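Notes for Week 4: Color Names and How We Learn to Use Them
Language and Perception, evening section
Instructor: Hanan Twal

Picking up where we stopped. We had just got to the question of where one color word ends and the next begins, and several of you wanted to keep arguing after the bell, which made my week. Bring those arguments back with you.

The short version of last time: every person with ordinary color vision can tell apart a huge number of shades, far more than any language has everyday words for. So a language has to lump. English speakers lump sky and navy together under "blue" and feel they have said something sensible. Russian speakers learn two basic words for that stretch, one lighter and one darker. Many languages use a single word across what English splits into green and blue. The eyes are the same. The lumping differs, and children have to pick it up from the grown-ups around them.

What to have in mind as you read

A basic color term, in the sense we are using, is a word that is short, widely known, and not tied to one kind of thing. "Red" is basic. "Blond" is not (try saying it about a truck). "Salmon" is not, as it still leans on the fish. "Pink" is a fun one! It began life in English as the name of a flower, and the color sense came later and then took over so completely that most speakers have no idea there was a flower first. "Orange" did the same with the fruit.
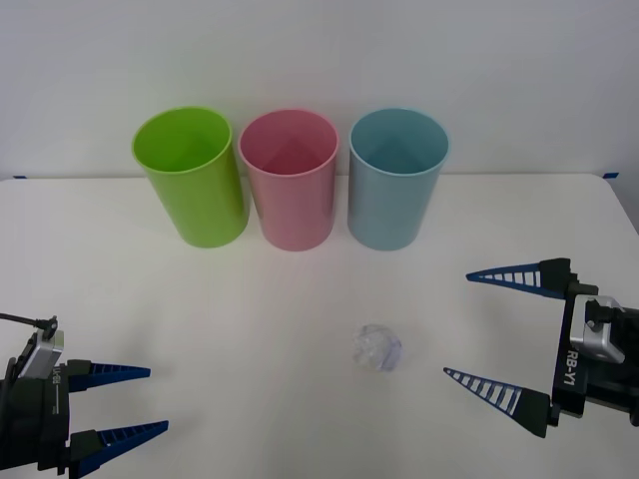 Pale colors are where naming gets shaky. Ask a room to name a strong red and you get one word back, fast. Ask about something washed out and people slow down, add "-ish," reach for foods and flowers, or give two words and a shrug. Slowness and disagreement are data. When you do your own naming exercise, please write down the hesitations as well as the final answer. "Um, kind of minty?" is a better record than "green."

The class naming survey

For those who missed it, the survey we pooled from the last few terms has 2,398 naming responses from 143 people. Each person saw loose paint chips one at a time, in shuffled order, under the same desk lamp, and said the first word that came. I typed up every answer exactly as given, including the odd ones.

Things I want you to look for in the handout tables:

Agreement is high in the middle of a category and falls off toward the edges. Find a chip where almost everybody agrees and then walk outward from it, one step at a time. Where does the first stray answer show up?

"Light" and "pale" are not used the same way. Light blue, yes, all the time. Light red, hardly ever, and when it does come up it usually means a strong color and not a pink one. Why should red get its own word for the pale end when blue makes do with a modifier?

People who sew, paint, or garden give longer answers. That fits what we read about training and vocabulary. It does not show that they see more, so be careful how you word it in your write-up.
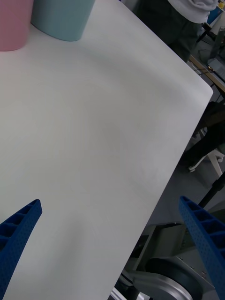 Fig. 2. Pink beside light blue. English gives one of these a basic term and the other a modifier.

Context, or why the lamp matters

The same chip can get a different name when you change what sits next to it or what light falls on it. Gray is the champion here. Put a neutral gray patch on a yellow ground and people begin to call it bluish; put it on a green ground and it drifts toward pink. This is simultaneous contrast, and painters knew about it long before there were labs. Chevreul worked on it in the 1800s when weavers complained that certain dyes looked dull, and he found that the trouble lay in the neighboring threads. I love this story and will tell it again at greater length whether you want it or not.

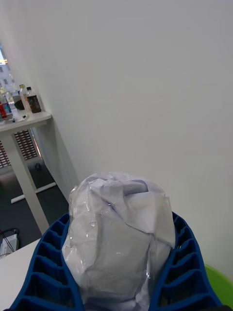

White is the hardest color to talk about well. We say it with total confidence and we are usually pointing at something else. Snow in shade is blue. A shirt by candlelight is close to orange. Your brain takes a guess at the lighting, subtracts it, and hands you "white." Try it with crumpled paper: in the picture the creases shade off toward a pale lavender gray, and I would bet that if you were asked the color of the paper you would say white and move on. Beginning watercolor students run into this constantly. They know the paper is white, so they leave it blank, and then the drawing goes flat.

A small exercise before next time. Take one white thing in your home. Look at it at breakfast and again at 9 in the evening. Write down every color word you would need if you had to paint it, without using "white" or "gray" at all. Ten minutes each, no more.
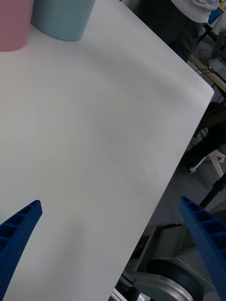 Fig. 4. Deep blue against white. Compare the strong blue here with the pale one in Fig. 2 and ask whether one word should cover both.

Project groups

Groups are named after the made-up paint shades you voted for, so: Jiltport, Hovana, Yurt, Clustow. (Yurt is a real word, I know. You were outvoted.) Each group collects 30 naming responses for strong colors and 30 for pale ones, using the loose chips from my office. Hovana has the set with the missing yellow; come and swap it.

For the write-up, two pages is plenty. Say who you asked, what light you used, and which chips caused trouble. Spend most of your space on the trouble. A table of the agreed answers can go at the back.

Reading: Berlin and Kay, first chapter, and the short critique in the packet. They do not agree with each other and you should come ready to take a side, even a temporary one.

Words to know: basic term, focal color, category boundary, modifier, simultaneous contrast, color constancy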